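Notebook, July, Thursday
Bench 2, hand-held grippers, tote bag and clear container

Started 9:40. Soo-ah on the grippers in the morning, me on the log, swapped after lunch. Da-eun wants the total at 2000 usable episodes before anyone trains anything. We came in with 1771 usable, so 229 short. I still don't know where 2000 came from. When I asked, she said it was the number that worked for the Terner drawer task, and the Terner drawer task had one drawer, one handle and nothing made of cloth.

Before we began I reread the notes from the last training run. The policy learned on 900 episodes, and the version with everything we had at the time scored about the same on the bench. The write-up calls this "early saturation." I would call it a test that is too easy. Every trial started with the objects in one of four layouts and three of those were in the training set. Until the test changes I don't see how we can tell whether more episodes are doing anything.

Things changed today:

Bag position. Straps used to be tucked under before each episode. I asked Soo-ah to stop doing that and let them fall wherever. She is faster this way and the starts are more varied, so that's two reasons I'm annoyed we didn't do it in the spring.

Pace. We both drift quicker as the day goes on. I compared a few of my late episodes with Soo-ah's first ones and mine are nearly half the length. If the model is supposed to learn one way of handling the bag, it is getting at least two, and which one depends on how close it is to lunch. Cheon's guide says to "maintain natural speed," which doesn't help.

Left hand. In a lot of the old episodes the left gripper just hovers. It gets counted as two-handed data because both streams are running. I went through a batch of 329 from last month and started tagging the ones where the left does any real work. Not finished. My impression so far is that it's well under half, but I'm not putting a figure down until I've gone through all of them.

Tracking. Lost the left gripper's pose twice before noon, both times with the wrist turned in and low over the table. The Skarkik software fills the gap with a straight line and marks the episode good. I have said before that it should mark it bad. Moved both to the reject folder by hand. How many of these are sitting in the 1771 I can't say, and that bothers me more than the missing 229.

Shine. The glossy pieces are a problem for the gripper cameras. On anything lacquered you get a blown-out spot that slides across the surface as the hand moves, and I'd bet the model will happily key on the spot. Da-eun thinks it will average out over enough episodes. Maybe. It won't average out if the lights never move, and ours haven't moved since we set up. I want one session with the lights shifted before we call this set done. Fuler has a pair of diffusers they said we could have for a week – worth asking again.

Soo-ah disagrees with me on most of the above, for the record. Her view is that the data is fine and the labels are sloppy, and that I should fix the labels before complaining about the rest. Fair enough on the labels. I'll do the tagging pass first and then complain.

To do:
Finish the left-hand tags on the 329.
Write a check for straight-line pose fills, run it over everything.
New test layouts, at least six, none of them seen in training. Da-eun to pick them so I can't be accused of rigging it.
Ask Fuler about the diffusers.
Stop quoting the total in the weekly note until the check has run.
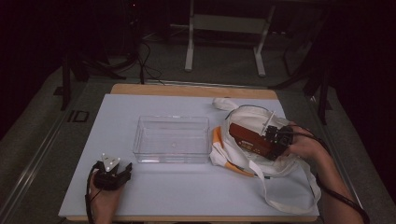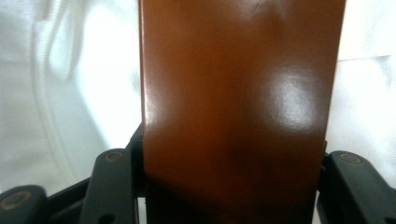

First: bench with the tote and the clear container, both grippers in hand. Second: gripper camera on a lacquered board, glare right of center.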